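I went over to Pevier to talk about rubber bands, and I stayed for two cups of coffee, so that tells you something!

My host runs the supply corner at the Mansilla workshop and has strong feelings about small stuff. "People buy organizers," she told me, "and then they've got organizers full of junk." Her own system is a tray for the bands, one plant, one lamp and a wooden tabletop she can sweep clear with her forearm.

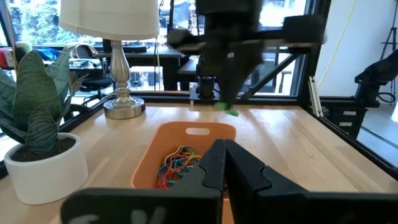 She used to sort by color. It lasted 4 days (she laughs about it now, but I got the feeling it stung). "Blue here, red there, and then somebody needs a band in a hurry and grabs whatever. So I quit. They all live together." What she does care about is getting every last one back in before she goes home. She dumps the lot out, tosses the ones that have gone brittle, and picks the rest up by hand.

I asked if that wasn't kind of a chore. "It's my favorite part of the day," she said. "You stretch each one a little, you find out which ones are tired." Her big wide bands go around rolled drawings, the skinny ones around bundles of pencils, and she won't have either kind hung on a doorknob.

And the snake plant? She waters it every other week and otherwise leaves it alone, bands or no bands.

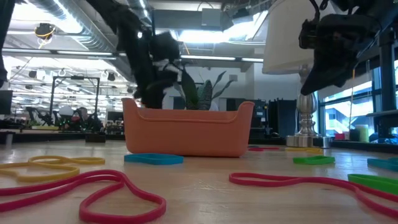 Deltent, at the next bench, disagreed with nearly all of this and said a jar with a lid would do the job in half the space. "A jar!" she said. "You can't get your hand in a jar." They've been having this argument since September, and I left them to it.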